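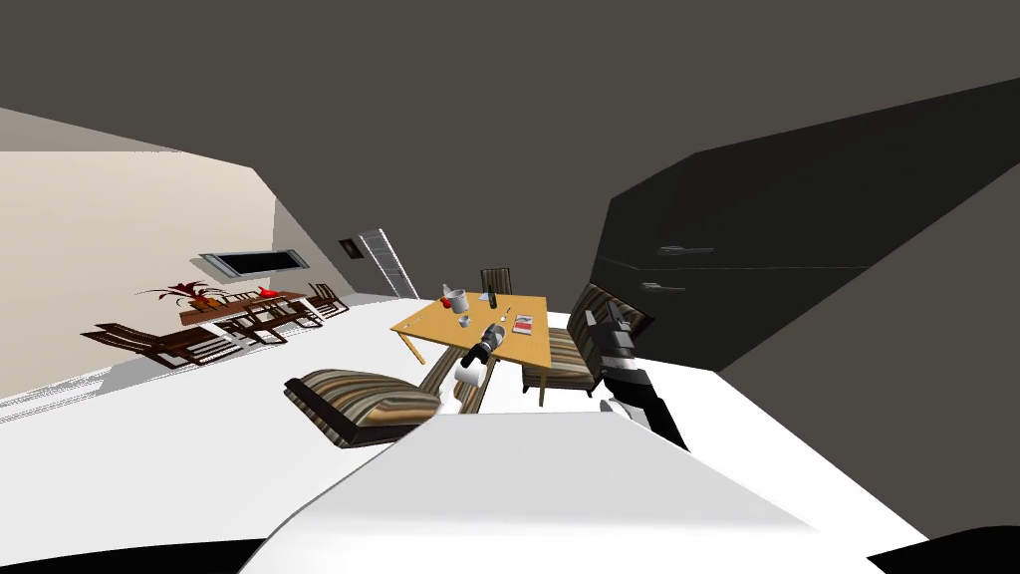
prairie_kat replied:
I don't agree that the February horse sale in Florendale began with the railroad. My grandfather went to it before there was any station.

Ellitz97 wrote on 22/10/2018:
Thank you for the correction, but which year was it? In the town book I have read that the first sale had 400 horses, and that the Ó Súilleabháin ranch brought most of them by train.

prairie_kat replied:
The book was printed in 2000 and it has many mistakes. They drove the horses over the hill from Bristau. It took 2 days.

oldbrand replied:
Both can be right. There was a small sale in the street first, and the big one came with the train. The poster in the museum says "second annual" and shows a locomotive.

Ellitz97 wrote:
Then the first one is still without a date. I will ask to see the ranch account books, if the family permits it.

prairie_kat replied:
Please do. I still say no train.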